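Teach the Arm With Your Hands First

Sep 10, 2021

Most shops that buy a small robot arm now teach it by showing. A person moves the arm through the job, the computer records the motion, and a program learns from the recordings. There are two common ways to do the showing. You can take hold of the arm and push it where it should go, or you can sit at a desk and drive it with a controller while watching a screen.

The second way is winning, and I think it is winning too early.

I worked through both last February at Osard, a parts shop that wanted an arm to pick up flat covers and set them in a tray. We used a Marchuk arm with the stock two-finger gripper. By hand we recorded 41 runs. By remote control, in the simulator that Erkent sells, we recorded 147. The remote runs were easier to collect. You could do them sitting down, reset the job with one key, and hand the controller to the next person without clearing the floor.

They were also worse. People driving from the screen came in too fast, stopped short, backed up, and tried again. All of that goes into the recording. The program does not know that the backing up was a mistake. It learns a way of working that includes it.

Part of the trouble is what the operator gets to see. In a view from just behind the gripper, the fingers are large and close and the rest of the work can be hard to judge. With dim light in the simulator it is harder still. You have the two inner faces of the fingers to steer by, and past them a dark gray surface at a steep angle, with very little on it to tell you how far off it is.

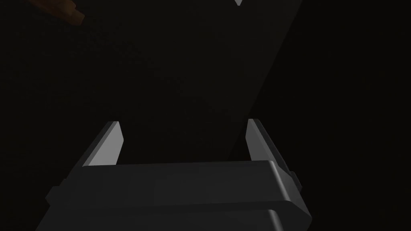
One reader of an earlier draft objected that all this argues for better lights and a second view, and leaves the remote method standing. Fix the screen, the reader wrote, and the bad runs go away, while pushing an arm around by hand will always be slow and will always put a person within reach of a moving machine.

The part about safety is fair. We kept the speed low and one hand near the stop button, and I would not do hand teaching any other way. The part about the screen I accept only halfway. We did turn up the lights, and the runs got cleaner. They still did not match the ones done by hand, and I put that down to touch. When you hold the arm yourself you feel the cover meet the tray. You ease off before you have thought about it, and the easing off is in the recording.

There is a cost argument too. Flostix, which sells a training package for these arms, told us to plan on 1000 remote runs per task. Maybe that works. A shop with one arm and two shifts does not have the hours for it, and most of the shops I visit are like that.

My advice is to start with 16 runs by hand, done slowly by whoever does the job now. Play them back on the arm and watch. Then use the remote setup to add the odd cases - a cover turned around, a tray pushed out of place - once the people driving know what a good run feels like. The order matters more than the total. At Osard we did it the other way around and spent most of a week deleting files.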